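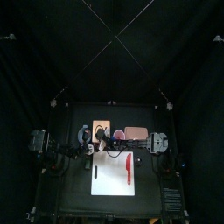
Two pale cords cross beneath a black ceiling.

Puppet theatre returns to Ukness this summer

29 January 2019

Good news for anyone who loves a show told with shadows and string: the Ukness Puppet Festival is coming back in August, and it will be bigger than ever!

Organisers confirmed this week that 163 people sent in ideas for shows, talks and street acts, well up on last time. The final programme will run over 3 days, with most of the shows at the old Follmont corn hall and a handful in the library next door (the one with the wonderful creaky staircase).

Opening night goes to Camargo, a touring company whose shadow play about a lost ferry had children and grandparents gasping together on its last visit. They are bringing a brand new piece this time, told without a single word, and tickets are limited to 90 for each showing.

There is plenty for beginners too. Morning workshops will cover glove puppets, simple marionettes and cut-paper shadows, and families can bring along old socks, buttons and card to get started. The popular late-night cabaret is also back, with a live accordion and a longer interval so the hall kitchen can keep up with the soup.

The town of Dernumum, twinned with Ukness, is sending its youth puppet group for the first time, and around 79 local homes have already offered a spare bed or a sofa.

Booking opens at the corn hall box office and the library desk in the spring.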